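Prarnus Tabletop Notes: Pouring and Drinking Things

August, by Florian Zaugg

# About this collection

Welcome, and thank you for opening the readme first! Prarnus is a small set of pictures and notes on the everyday business of getting a drink ready at a table: bottles, cups, lids, and the bit of bare surface you need between them. I began it because I kept looking for plain material on ordinary drinkware and kept landing on catalog shots, where everything is brand new and nothing has ever been dropped in a sink.

The current release has 129 entries in 3 folders. "Bottles" holds anything with a neck and a closure, "cups" holds anything you would drink from directly, and "together" is for tables where both turn up (my favorite folder, and the one that took the longest to sort).

## What the notes cover

Each entry has a short text file with the kind of vessel, its color in everyday words, whether the lid is on or off, and any wear on the outside. I stuck to words like "cream" and "pink" because paint-chart names drove me up the wall by the second evening. If a cup is only partly in view, I note the part that shows and leave its height blank.

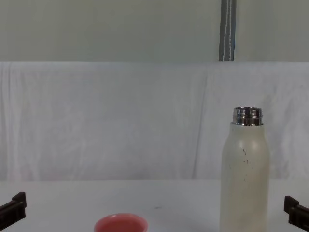

Wear gets its own line, and I'm fond of that line. A few thin dark scuffs on a pale insulated bottle are worth writing down, and so is a shiny steel neck with the threads showing once the lid is off. Please write "lid off" even when you can't find the lid anywhere; an earlier version used "lid missing," which made people go looking for it.

## Known rough spots

- White tables are overrepresented, and pale bottles on them can be hard to outline.
- Folder "cups" still has 6 entries with no color note.
- Shiny metal is labeled "silver" in the older files and "steel" in the newer ones. Treat them as the same for now.

## Changes

Version 7 merges the old Platska notes into the main folders and fixes the spelling of "thermos," which I had managed to get wrong in more than one way. Corrections are very welcome, even tiny ones.

Related items

Cronin Shelf and Cupboard Notes
Sindolska Breakfast Table Set
Platska Drinkware Notes (archived)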